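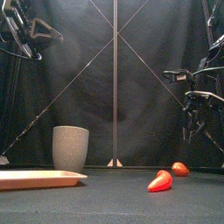
Both grippers of the Stelness cell held above the table, with a cup, a tray and two red items set out below.

The Stelness is a two-arm workcell sold as a kit by Peixoto. It ships in 5 crates and bolts together around a dark tabletop with a fabric backdrop, which keeps the background uniform for vision software. Our review unit spent nine days in the shop.

Assembly is slow. The manual lists 601 fasteners, and the cable tension on the rear bracing has to be set before the arms are mounted. We set it afterward the first time and had to repeat the arm calibration.

Control runs through Skellura, the supplier's own software. It logged 400 pick cycles without a restart. Small rounded items took more tuning than the cup, mainly in grip force. Cable routing on the arms is untidy and makes service access harder than it should be.

Triltgate sells a comparable cell with a shorter build time and a closed software package. Buyers who expect to change grippers often should look at the Stelness first.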